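Zurkeck is a turn-based strategy video game developed and published by Starnora. It is the second game in the Jikden series and the first to use a map made of hexes. The lead designer was Zuleica Guerra, who had earlier written the rules for the board game Cordeiro.

Gameplay
The player rules one of several river towns and competes for control of the delta. Each turn stands for a season and has two phases, trade and movement. Orders are given in secret and carried out together, so that two fleets sent to the same harbour will fight before either can unload. Towns grow when they are supplied with grain, salt and timber – a shortage of any one of these halts building but does not reduce the population.

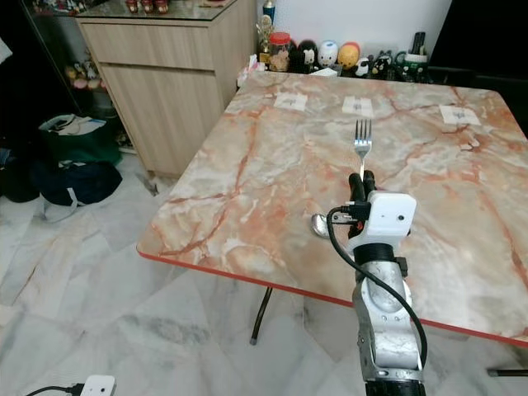 Campaign and maps
The campaign has 37 missions. Losses carry over from one mission to the next, and a captain killed in battle cannot be replaced until the following chapter. Single maps can be drawn by hand in the editor or built from a numbered seed. The largest size allows some 400 hexes of open water. Flooding alters the coast at fixed points in the calendar, and low-lying roads are removed from the map when it occurs.

Development
Work began as an expansion to the first Jikden game. It became a separate release when the old combat code proved unable to handle orders carried out at the same time. Guerra kept the supply rules of Cordeiro almost unchanged but dropped its dice. A public test version was issued in March, and the full game followed on 19th April.
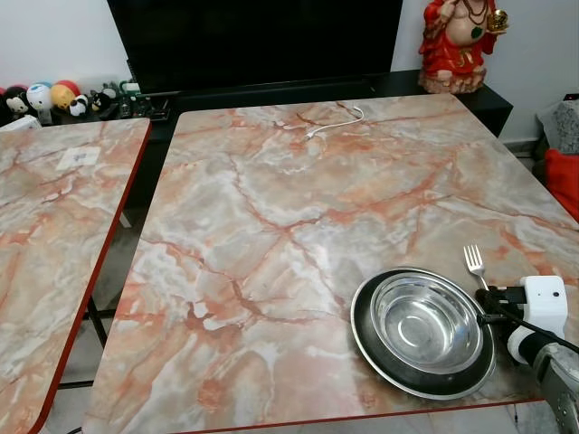

Tabletop with a marble pattern and a white cable.

Later versions
The first patch corrected a fault in which blockaded towns still received salt. A later one added play by e-mail and a slower setting for the computer opponents.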